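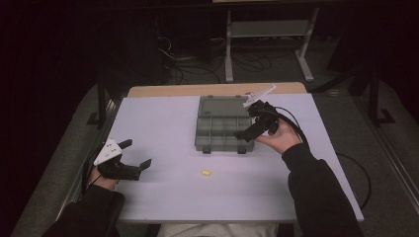
Figure 1. Two-handed collection with hand-held grippers: compartment organiser box and small yellow item.

Pulora Small-Item Handling Programme
Progress report to Nilten, April
Prepared by Fung-ping Lam

1. Work carried out

The reporting period was given over to recording demonstrations for the sorting and storage tasks agreed in the work plan. Operators sit at the table and work with a gripper in each hand. The tasks now cover eight item types, six of which have been recorded in full. The remaining two were held back while the written instructions to operators were revised.

2. Data accepted

A total of 56 hours of demonstrations has passed review and been transferred to Yu for training. Recordings in which the item left the table were kept and labelled separately, as agreed with Nilten at the last meeting.

3. Difficulties

Small, light items remain slow to pick up, and operators differ in how they approach the narrower compartments. Jukix has been asked to supply a second set of finger tips for comparison.

4. Next period

Recording of the two outstanding item types will begin once the revised instructions are approved. No change to the budget is requested.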